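カテゴリ:作業ノート > 染め > 植物染料
最終更新:1月 21時40分
シェア 8 コメント 3

作業ノート 1月 玉ねぎの皮、綿糸、8回目

朝から Tillilari の工房にいました。水道の水がとても冷たいです。前回の続きで、玉ねぎの皮で綿の糸を染めます。糸は Minhas の太いほうです。今回は全部で1,056グラムあります。乾いた状態で量りました。

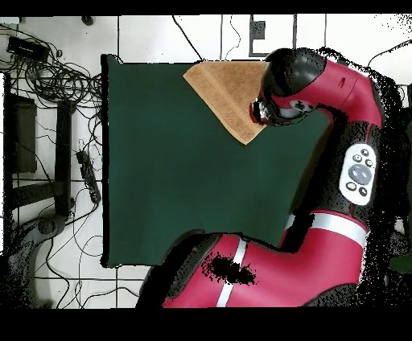
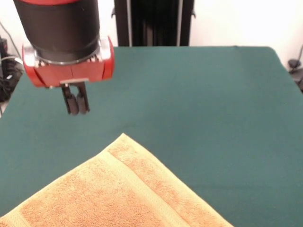 玉ねぎの皮の染料は、絹と羊毛にはよく入りますが、綿にはなかなか入りません。前の7回のうち、色が薄すぎたのが4回、むらになったのが2回、残りの1回は鉄が混ざって灰色っぽくなりました。鉄の原因は古い鍋だと思っています。内側のほうろうが欠けていました。今日は欠けていない鍋だけを使いました。目標の色は前から言葉で書いていましたが、「黄色すぎない茶色」では後で読んでも分かりません。1枚目のタオルの、オレンジに寄った薄い茶色がちょうど近いので、今後はこれを目標と書きます。織りの帯のところは少し濃く見えますが、そこではなく、パイルのほうの色です。

下処理
精練は昨日のうちに終わらせました。炭酸ソーダと中性洗剤で煮て、お湯で2回すすぎました。1回目のすすぎの水はうすい茶色でした。綿は白く見えても、こんなに汚れが出ます。そのあと豆乳を水で薄めて、糸を浸して、絞って、干しました。夜の間に乾くと思いましたが、かせの結び目の中がまだ湿っていました。結び目は次からもっとゆるくします。これは前にも書いたはずですが、また忘れました。

媒染
ミョウバンは糸の重さに対して8パーセントにしました。前回より少し多いです。先に少ないお湯でよく溶かして、それから大きい桶に入れます。粒が残ったまま入れると、そこだけ濃い点になります。5回目のむらの一つは、たぶんこれでした。
浸す時間は一晩と本に書いてありますが、今日は時間がなくて、28分だけ温めて、そのまま昼まで置きました。この変更が良いか悪いかは、今日の結果だけでは言えません。

染液
皮は外側の茶色いものだけ選びました。紫玉ねぎの皮が少し混ざっていたので取りました。水から入れて、沸いてから弱火にします。布で2回こしました。1回目は細かいくずがたくさん残ります。こした液はとても濃くて、紅茶を長く置いたような色です。
Botell の測定器で酸性度を見ようとしましたが、電池の表示が点滅していて、数字が落ち着きませんでした。試験紙で見て、弱い酸性です。数字はノートに書きません。電池を買うこと。

染め
かせは17あります。一度に全部入れると液の中で動かないので、二つの鍋に分けました。大きい鍋に9、小さい鍋に8です。最初の10分は手を止めないで動かします。棒を二本使って、上と下を入れ替えます。一人ですると腕が疲れますから、次は鍋の時間をずらしたほうがいいです。
途中で小さい鍋のほうが早く濃くなりました。糸に対して液が多かったと思います。大きい鍋に小さい鍋の液を少し足して、両方の色が近くなったところで火を止めました。冷めるまで入れたままにしました。

すすぎと乾かし方
すすぎの水は4回目でやっと透明に近くなりました。ぬれている間は濃く見えますが、これでいつも喜びすぎます。乾くと一段か二段うすくなります。日陰の竿にかけて、1時間ごとに回しました。夕方の時点で、外側は乾いて、中はまだです。
今の感想は、目標より黄色が強いです。赤みが足りません。大きい鍋のかせと小さい鍋のかせは、並べないと違いが分からないくらいになりました。これは今までで一番いいです。

型染めの糊について(別の件)
Stakudix の糊を端切れで試しました。水を説明の通りに入れると、私の型にはゆるすぎます。線の端が少しにじみました。水を減らしたものを瓶に入れて、冷蔵庫の下の段に置いてあります。ふたに「ノリ・食べない」と書きました。使う人は先によく混ぜてください。

次にすること
・完全に乾いてから、昼の窓のそばで色を見る。蛍光灯の下では決めない。
・かせを一つだけ、染液に二度目を入れる。残りはそのまま。
・茜を少し足す案。量はまだ決めていない。
・窓の試験の紙を見る。6回目の糸を半分だけ紙でかくしてあります。
・皮の残りは袋一つ。足りないので、また食堂に聞く。

追記:小さい鍋の底に砂のようなものがありました。皮についていた土だと思います。次は煮る前に、水でさっと洗います。

タグ:玉ねぎ染め/綿/ミョウバン/失敗の記録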